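Home Articles Issues Authors Search

4.2 Tidying small objects from a table

The second chore was clearing a table. We chose it as the household task most often named when people are asked what they would hand over to a machine, and a version of it is done on the shop floor at Tollmont whenever a packing bench is reset. The arm has to pick up one item, carry it to a container and let go. Items were drawn from the Storkik list, which mixes rigid, soft and jointed things.

Of 123 attempts, 109 ended with the item in the container. This looks close to usable, but the failures were not spread evenly. Boxes and cups gave almost no trouble. Jointed and sprung items accounted for most of the losses, and they also took nearly 2 times as long to pick up when the attempt did succeed. An operator clearing the same bench by hand made no distinction between the two groups.

The hand grip exerciser in Figure 2 belongs to the harder group. Its handles are foam and point in different directions, and the spring that joins them is shiny metal. The planner in Aidoo prefers to grasp near the centre of an object, and in this case the centre is open space between the handles. Grasps on a single handle held more often, though the item tended to swing as it was lifted.

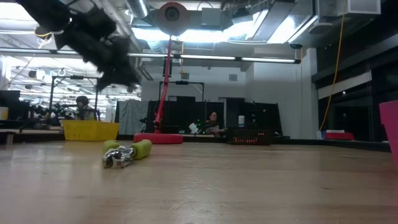 Figure 2. Hand grip exerciser with lime-green foam handles on the wooden tabletop, below the gripper.

4.3 Folding and stacking

Cloth items were tested with the Joken controller only. Trials began in October, after the table work had finished, and used the same arm. We report them separately as there is no agreed measure of a good fold, and a towel that one rater accepted was often sent back by the other.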